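Packing & Fulfillment Talk > Equipment > Marsden open day, anyone else go?

tapeguns_r_us
Posted in July, 8:40 pm

Drove out to the Marsden open day in Cakusstead because my boss wants to know if we should be looking at robot arms for the packing benches. We do 600 orders on a decent day, mostly books and small parts. They had a Pideck cell handling cardboard boxes and I stood there long enough to miss the free lunch. I'm not sold. The sales guy kept saying "general purpose" and every time I asked for a cycle time he handed me a brochure.

Pictures are from the page they sent everyone who signed in.

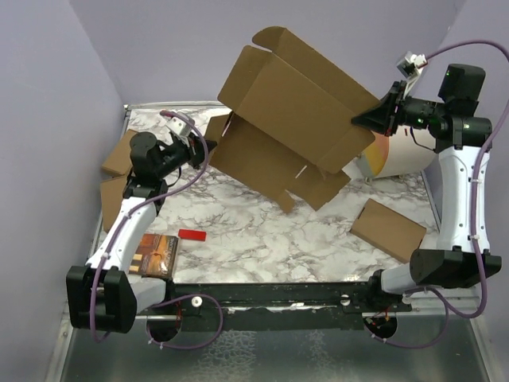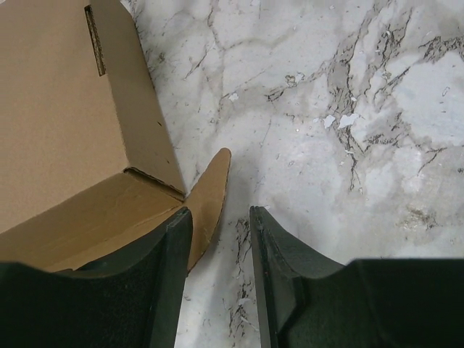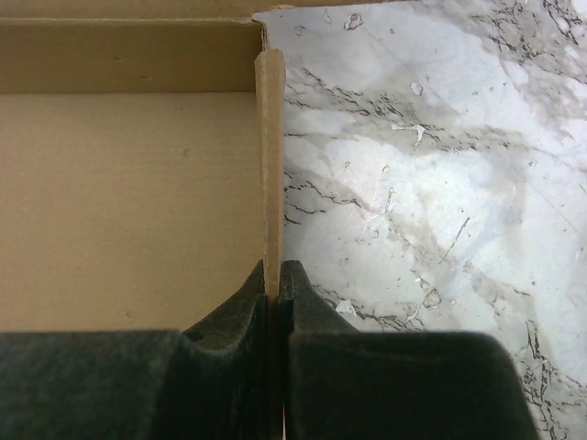 Photos: Marsden open day, Pideck demonstration cell, Cakusstead. Reuse with credit.

So two arms, one big box. I have people who can fold one of those while arguing about football. What am I missing?

dockdoor9
8:58 pm

Did they give you a price at least?

tapeguns_r_us
9:03 pm

No. "Depends on configuration." I hate that.

millie_k
9:17 pm

I went in the morning and I think you're being a bit hard on it. Cardboard is floppy and it's never quite the same shape twice. Look at the last picture, it has a finger on each side of one thin wall. Our old carton erector can't do anything like that, it only knows one size and it jams if the blanks have been sitting in the damp.

tapeguns_r_us
9:25 pm

Sure, but your erector does one size very fast. I'd take fast and dumb. And holding a wall is the easy part — what I want to see is 280 boxes in a row with no one in a polo shirt hovering next to the stop button.

oldbeltline
9:41 pm

Went through this with Clidia a while back. Lovely demo, same tidy little booth, same nice lighting. We had it on trial for 61 days and it spent a lot of them waiting for somebody to come and straighten a flap. Ask what happens when it drops one. If the answer starts with "typically" go home.

millie_k
9:50 pm

That's Clidia though, different machine. You can't blame one outfit for another one's trial.

oldbeltline
9:56 pm

I can blame the sales pitch, it was word for word.

dockdoor9
10:12 pm

What's with the marble top? Looks like my sister's kitchen. I'd like to see it over a beat up steel bench with tape residue all over it.

gray_pallet
10:20 pm

I asked them about surfaces when I was there and was told it doesn't matter to the cameras. Didn't get to see it tried on anything else, so take that how you like. There's a camera on each wrist, the second and third pictures are that kind of close view. You can see the slot in the box wall pretty well in the second one. I thought that part was decent. If it can find a slot and a flap without a jig, that saves you some fixtures.

tapeguns_r_us
10:31 pm

"If" is doing a lot there. A close picture of a slot tells me the camera works. I've got a phone that does that.

millie_k
10:38 pm

OK but what would change your mind? Real question. Seems like you went in wanting to say no.

tapeguns_r_us
10:52 pm

Fair. I'd want 2 hours on our own boxes, at our place, with our lousy lights, and a written number for how often a person has to step in. I emailed Marsden and asked for exactly that. If they say yes I'll post what we get, good or bad.

dockdoor9
11:04 pm

Ask about the price again while you're at it.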